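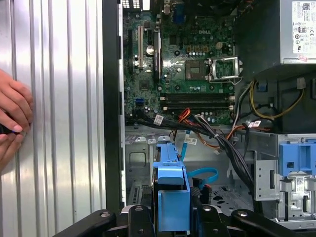 What Is Inside a Desktop Computer?

A desktop computer looks like a plain box from the outside. Inside, it is a group of parts that each have one job. Once you know the jobs, the jumble of boards and wires starts to make sense.

The motherboard

The biggest flat part is the motherboard. It is a stiff board, often green, with thin metal lines running all over it. The lines are called traces, and they work like tiny roads. Electricity travels along them from one part to another. Almost everything in the computer plugs into the motherboard in some way.

The processor

The processor is a small square that sits in a holder called a socket. It follows instructions, one after another, very quickly. When you press a key or click on a picture, the processor works out what to do next. A metal lever holds it in place. To take the processor out, a grown-up first removes the metal cooler that sits on top of it, then lifts the lever.

Processors get hot when they work. That is why most desktops have a fan, and why you can hear the fan speed up during a big game.

The memory slots

Near the processor there are long, thin slots with a small latch at each end. Memory sticks go in them. Memory holds the things the computer is using right now, such as the page you are reading. When the power goes off, memory forgets everything. If the slots are empty, the computer will not start up properly.

How much can memory hold? We measure it in bytes. One byte can store one letter. A short story of 1,560 letters and spaces would take up 1,560 bytes. A kilobyte is 1,000 bytes, so that story is a little more than one and a half kilobytes. Modern memory sticks hold billions of bytes.

The power supply

The metal box with a bunch of colored wires coming out of it is the power supply. It takes electricity from the wall and changes it into a gentler kind that the other parts can use. In many computers the yellow wires carry 12 volts, the red ones carry 5 volts, and the black ones complete the circuit. Never open a power supply. It can store electricity even after it is unplugged.

Slots and ports

Expansion slots are for adding extra cards. A card might give the computer better sound or sharper graphics. Ports are the sockets where cables plug in. A blue port with 15 little holes is called VGA, and it connects to a screen. Smaller ports on the motherboard, called SATA, connect to the drives, where your files are kept.

Looking inside safely

– Ask an adult to help.
– Shut the computer down and unplug it.
– Touch something bare and metal first, to get rid of static.
– Hold boards by their edges.

Words to know

Socket: a holder that a part fits into.
Trace: a thin metal line on a circuit board.
Volt: a unit for measuring the push of electricity.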